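Unit 7: Working practice at a two-arm folding table

Before the arms are powered, check that both grippers open fully and that no cable crosses the reach of either arm. Keep hands off the table while the arms are live – this includes straightening a sleeve. One garment is worked at a time. Anything waiting stays at the back corner. Stop after 90 minutes and log any slips.

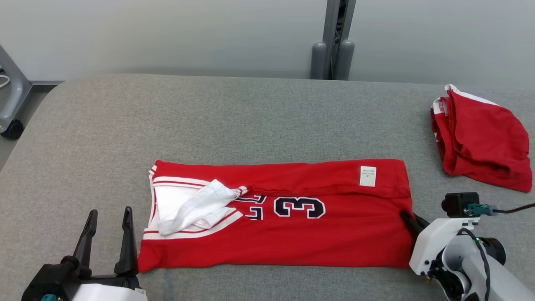 Morenike Afolabi asks that slips be logged as they happen, as entries made later tend to leave out the small ones.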